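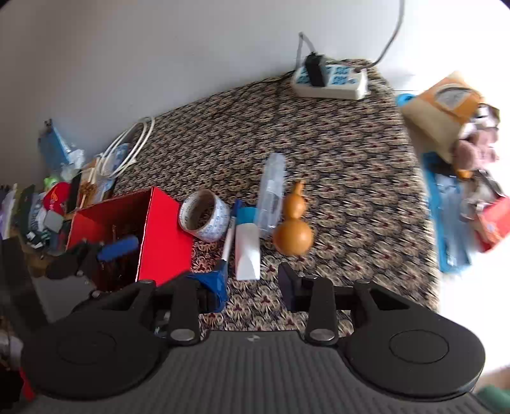
第一步 先把桌子上的东西分开

我写这篇教程,是给家里有一张"什么都放"的桌子的人。我家的这张靠着白墙,铺一块花布,米色、深蓝和暗红的花纹,上面有插线板、红盒子、一卷透明胶带、白色的笔、一支软管、一个透明瓶子,还有一个葫芦。每样东西都有用,可是放在一起的时候,找一样就要碰倒另一样。

中文不是我的母语,我学了很久,写字还是比较慢。如果有的句子不自然,请您原谅,意思我会尽量写清楚。

开始的时候,请不要马上买收纳盒。我以前犯过这个错误,在 Wositz 店里一次买了好几个,回家以后发现高度不对,最后都放在柜子顶上。先分类,后面再决定要不要买。

分类的方法很简单。拿一张旧报纸铺在床上或者地上,把桌上的东西一件一件移过去,按照下面的四组放:

一、带电的:插线板、插头、充电线。
二、写字和包装用的:笔、胶带、剪刀、标签纸。
三、管子和瓶子:护手霜、胶水、清洁液,各种挤出来或者倒出来的东西。
四、好看的:葫芦、小石头、别人送的纪念品。

如果有一件东西您想了很久也不知道属于哪一组,先放在旁边,第六步再处理。

第二步 整理桌布

桌布可以不拿走,但是要拉平。有花纹的布很漂亮,也很会"藏"东西。深色的回形针、橡皮筋、小螺丝掉在上面,眼睛很难看见。我的办法是用手掌从左边慢慢摸到右边,摸到硬的东西就拿起来。

摸完以后,把布拿到阳台上抖一抖。如果有胶水的痕迹,用温水和一点肥皂轻轻擦,不要用力刷,有些布会掉颜色。请先在背面的角上试一下。

铺回去的时候,靠墙的那一边最好不要垂下去太多。布夹在桌子和墙中间,以后每次拉电线都会把它一起拉走。

第三步 给电线找一条固定的路

这一步请慢慢做,安全比好看更重要。

先把插线板的总插头从墙上拔下来,再整理上面的线。用干的布擦插线板,湿布不可以。插孔里有灰的话,用干的小刷子扫出来。擦完检查一遍:外壳有没有裂,线皮有没有破,插头有没有变黄或者变黑。有一个问题就请换新的,不要用胶带缠一下继续用。

插线板的位置,我建议放在桌子最里面,靠着墙。线往上走或者往旁边走都可以,但是不要从桌子中间横过去。细的黑线最麻烦,轻,容易滑,一不注意就到了手下面。我用的是 Rudar 的小线夹,背面有胶,贴在墙边,一个夹子夹一条线。没有线夹的话,长尾夹夹在桌子边上也能用。

几个小提醒:

装液体的瓶子不要放在插线板旁边,至少隔一只手的宽度,越远越好。
大的转换插头如果挡住别的插孔,把它移到最边上的孔。
多余的线不要绕得很紧,松松地折两三下,用布条绑住。
插线板上面不要盖布,也不要塞在盒子里不通风的地方。

线整理好以后再插总插头。

第四步 让一个盒子只做一件事

开口的小盒子很方便,手一伸就能拿到东西。它的缺点也在这里,手一伸也能扔进去任何东西。过一个月,刷子、木棍、发票、旧电池都在里面住下了。

我现在的规则是这样的:盒子里只放长的、细的东西,例如刷子、小木棍、筷子、尺子。圆的、扁的、会滚的,都不可以进来。规则不一定要和我的一样,只要您能用一句话说出来就好。说不出来,这个盒子很快又会满。

放的方向也要注意。刷子毛朝上或者朝外,这样毛不会压弯。木棍如果是削过的,尖的一头朝下。盒子放在您常用的那只手的另一边,比如我用右手写字,盒子就在左边。这样左手拿工具,右手不用停下来。

红色的盒子有一个好处,在花布上很清楚,家里人问"刷子在哪里",回答"红盒子里"就够了,不用走过去帮忙找。

第五步 胶带、笔和软管怎么放

胶带:整卷立着放,拿的时候很快,但是桌子一动它就会滚。平放比较稳,可是边上容易粘灰和头发。我两种都试过,最后选择立着放,两边各有一件重一点的东西挡住。每次用完,请把胶带头折进去一点点,大概指甲那么宽,下次就不用转很久找那个头。

笔:白板笔和记号笔用完要听到盖子"咔"的一声。斜着靠在别的东西上看起来很随便,时间长了会滑倒,然后滚到桌子下面。写字多的话,平放在一个浅盘子里最好。笔放很久没有用,在废纸上画一画,颜色很淡或者断断续续的,就可以丢掉了。

软管:盖子大而且平的软管可以倒过来站,里面的东西会流到出口,最后一点也能挤出来。从尾巴开始往前推,推一段就折一段,用夹子夹住。尾巴朝下的放法也不是不行,只是容易倒,要靠着东西。

透明瓶子:有的瓶子上面的字很浅,过几个月就看不清了。请在还能看清的时候,用纸写上里面是什么和打开的时间,贴在正面。看不清楚又想不起来里面是什么的瓶子,不要闻,也不要倒在一起,按照您那里的规定处理。

布和海绵:这两种东西最不应该留在桌上。它们如果有水,会把桌布也弄湿。用完拧干,挂在厨房或者洗手间。要是您一定想在桌边放一块,就选干的,只用来擦灰。

第六步 留一个位置给葫芦

很多整理的书会告诉您,没有用的都要拿走。我不太同意。我的朋友 Philomena Acheampong 来做客的时候,也问过我为什么不把葫芦放到架子上。我想了想,我坐在这张桌子前面的时间最多,放在这里我才看得到。

干葫芦的照顾很少,记住三点就可以了。第一,不要让太阳一直晒,颜色会不均匀,也可能裂。第二,不要碰水,脏了用干的软布擦,缝里用旧的软毛牙刷。第三,拿的时候托住下面的大肚子,不要提上面的柄,柄断了很难粘得好看。

如果它站不稳,可以在下面放一个小布圈,用旧袜子卷一下就有了。放在桌子的一头,不要在手经常经过的地方。

现在回头看第一步里那些不知道属于哪一组的东西。一件一件拿起来问自己:上个星期用过吗?用过,就给它一个位置。没有用过,放进一个纸袋,写上日期,收到柜子里。我的纸袋上写的是 2023年3月30日,到了七月我再打开,里面的东西我几乎都忘记了,只拿回来一把小剪刀。

每天要做的事

睡觉以前看一眼桌子就好。盖子都盖紧了吗,线还在夹子里吗,盒子里有没有不应该在的东西。有就拿走。布皱了就拉一下。

有人问需要的东西

线夹:Rudar 的小号,一包 18 个,我只用了一半。
浅盘子:家里装点心的旧盘子就可以。
布条:旧床单剪的,宽一点比较好绑。
标签纸:普通白纸加胶带也一样。
纸袋:买鞋子的时候给的那种,底要硬。

如果您的桌子比我的小,第四步的盒子可以换成一个杯子,重一点的,不容易倒。桌子不靠墙的话,第三步的线夹贴在桌板的下面,贴以前把那里擦干净,等完全干了再贴,要不然第二天就会掉下来。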